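Anderson Amaral
@andersonamaral

Spent most of October teaching a robot arm to pick things out of a bin by remote control. A few notes for anyone starting on the same thing.

1/ The operator holds a controller and the arm follows the hand. We record every pick from start to release. One session is 50 picks, then you swap with someone.

2/ My first session took more than 3 hours. Joni Leinonen did hers in half that. She moves slowly near the object and fast everywhere else. I was doing the reverse.

3/ We change what goes in the bin every session. Mostly household stuff, nothing bought specially. Clear items are the hardest for me to judge on the monitor.
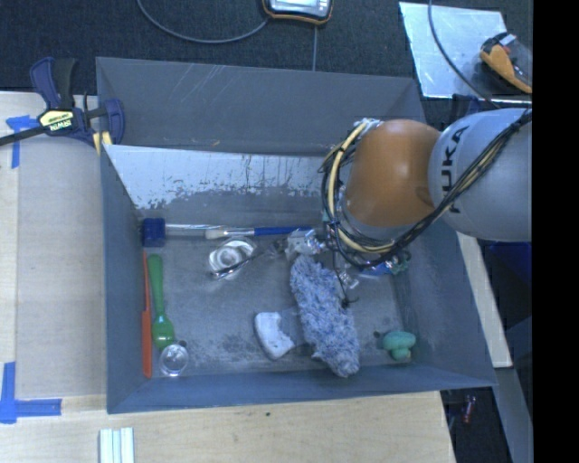 KUKA arm over the bin. Duster, brushes, green spoon, a few clear pieces.

4/ Fuzzy things are easy to grab and hard to grab the same way twice. I have 15 picks of one duster and no two look alike. Joni says keep them all.

5/ We keep failed picks too, but they get their own label. In the first batch we mixed them in with the good ones and had to go back through 188 recordings by hand.

6/ If you hesitate, the recording has the hesitation in it. Decide on the grasp before you start moving.

7/ Tape the bin position on the table. Ours shifted once and we threw out 9 recordings.

8/ Next up is the Flivitz controller. Will post when we've run a full session with it.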